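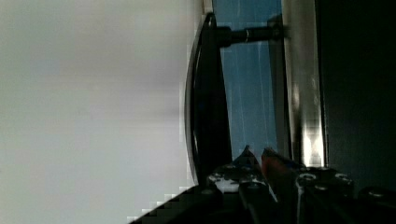
Rapport de projet - Apprentissage par démonstration et décalage de point de vue
Binôme 6, projet Tulirholm, rendu du 2022-09-04

1. Question de départ

Est-ce qu'une politique apprise avec la seule vue du poignet tient encore quand on déplace les objets ? Le sujet initial (repris du groupe Ashour) prévoyait deux vues fusionnées dès le début. On a préféré séparer : poignet seul, vue de dessus seule, puis les deux. Même réseau, mêmes hyperparamètres, sinon on compare rien.

2. Données

63 démonstrations téléopérées, enregistrées à Prolville depuis avril. 10 gardées pour la validation, le reste en entraînement. Découpage par séquence et pas par image - on s'était trompés la première fois, les scores étaient beaucoup trop beaux. Synchro des deux flux faite après coup avec le script Garkum, pas parfaite.

3. Ce qui coince avec le poignet seul

De près, la vue est bonne pour la fin de l'approche : on a le bout des doigts et la pièce à saisir ensemble. Par contre aucun contexte. Dès que la pince part du mauvais coté, la politique ne se rattrape pas. Les grandes surfaces unies posent aussi problème, peu de texture donc l'encodeur sort presque le même vecteur partout.
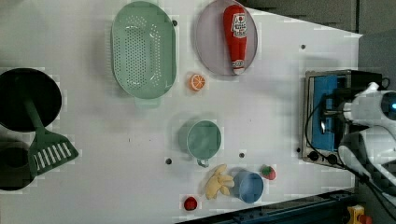
La vue de dessus donne le contexte, mais les confusions changent de nature. Couleurs proches surtout. Le mug turquoise et le gobelet bleu clair sont sur la même table, la fraise et la petite tomate sont rouges toutes les deux, et le ketchup aussi. En basse résolution le réseau mélange. Autre souci, le bras entre par la droite et passe au-dessus de la cuisinière, pile la zone qui nous interesse pour certaines consignes.

4. Résultats

Sur 30 essais par condition :
poignet seul - 6 réussites
dessus seul - 10 réussites
Les deux vues : essais pas terminés, on ne donne pas de chiffre.

Écart faible vu le nombre d'essais, à prendre avec prudence. Une seule graine aléatoire en plus.

5. Reste à faire

Finir la condition fusionnée. Augmenter la résolution de la vue de dessus. Refaire tourner avec d'autres graines si on a le GPU. Annexe A : courbes de perte, annexe B : liste des consignes.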